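Chapter 4
Wood Surfaces in Daily Use

In this chapter you will learn to
tell grain from a stain
read knots, streaks and smudges
choose a cleaning method for a bare or finished top
keep a simple care record

A work table takes more wear than any other piece of furniture in a house or shop. Tools are set down on it, cups are left overnight, and boxes are dragged from one end to the other. Pale woods show all of this sooner than dark ones.

Griet Hoekstra ran a repair shop in Wolness for 34 years. She taught her trainees to look at a top for a full minute before touching it with a cloth. Many of them had scrubbed at a dark streak that was part of the tree, and had worn a dull patch into the wood around it.

Grain lines run in one general direction and belong to the board. Knots are small, dark and firm. A smudge may follow the grain or cut across it, and it is often hard to name at first sight. Clear small items off the top before you decide.

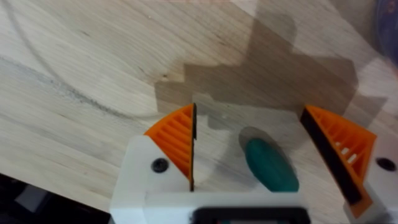

Figure 4.1 Pale wooden tabletop with visible grain and a grayish mark. Photo: Lamduan Panyasiri / Declercq

The curving gray mark in Figure 4.1 could be a smudge or part of the grain. Compare it with the faint streaks and small knots on the same top. Section 4.1 gives the tests for a mark of this kind, starting with a dry cloth. Section 4.2 covers water, soap and oil.

Key terms: grain, knot, streak, finish, discoloration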